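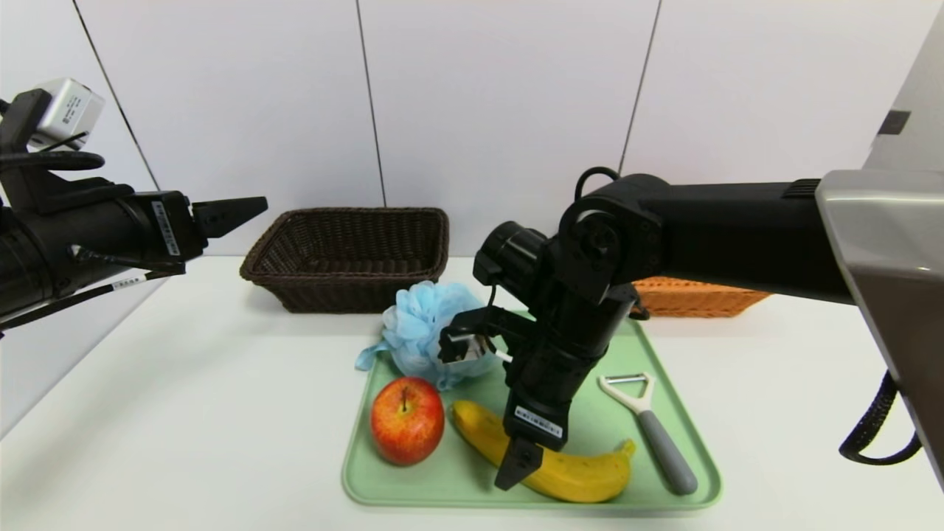 Two woven baskets, a tray, a banana and a blue sponge at a white table.

Basket lending scheme to open in Modberg

Aug 6, 2022

Households in Modberg will be able to borrow baskets and trays from the town's library of things from next month, after a trial in neighbouring Vindwood ended with more requests than the shelves could meet.

The trial lent out 86 baskets and trays to 157 households over the spring and early summer. Most went to people who were moving house or clearing out a kitchen and wanted something to sort things into for a few weeks.

Homeware shop Halonen is supplying the stock for Modberg, which will start with 122 pieces. The greater part are woven baskets in several sizes, with slanted or straight sides. The rest are trays.

Borrowers can keep up to 3 pieces at a time for four weeks. There is no charge for the loan, but a small deposit is taken on the larger baskets and paid back on return. Anything that comes back damaged will be mended if possible and sold off cheaply if not.

A leaflet will go out with each loan. It suggests starting with one surface, such as a worktop or kitchen table, and putting food in one basket and cleaning things in another. Fruit should be kept apart from sponges and cloths, it says, and a tray is handy for whatever has no place yet. Wicker should be wiped with a barely damp cloth and left to dry away from radiators.

Users of the Vindwood scheme asked for shallower baskets that would fit inside a cupboard, and these have been added for Modberg. They also asked for lids. Halonen says it has none in the right sizes at present.

The baskets will be kept in the Pandolum building, in the ground-floor room next to the tool store. Opening hours will be the same as for tools, and existing members do not need to sign up again. New members should bring proof of address.

Vindwood will carry on with its own stock while the Modberg scheme gets under way. Loans can be returned to either town. The arrangement will be looked at again in December, when a decision is also due on whether to add storage boxes and shoe racks.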